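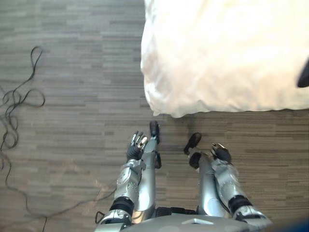 3.2 The bed and the floor beside it

Beds turned out to be the most talked-about piece of furniture in our Indthorpe homes, and we were rather glad of it, as people are wonderfully open once they get going on the subject of sheets. A white sheet shows every crease (Figure 2), and several households told us, quite cheerfully, that they had given up smoothing theirs years ago. Others would not leave the room until the edge was tucked in all the way round.

The floor next to the bed had a life of its own. Of the 40 households in the Wavis diary study, many wrote more about that narrow strip than about the bed itself – cables in particular, which tend to settle in loops on the floor and stay there until somebody hoovers. We coded such entries as "resting clutter", following the scheme set out in Section 2.

Figure 2. A rumpled white cover hanging just above a grey striped floor, with a tangled black cable lying in loose loops.

Entries from Drakthorpe, which we come to next, were shorter and mostly written in the morning.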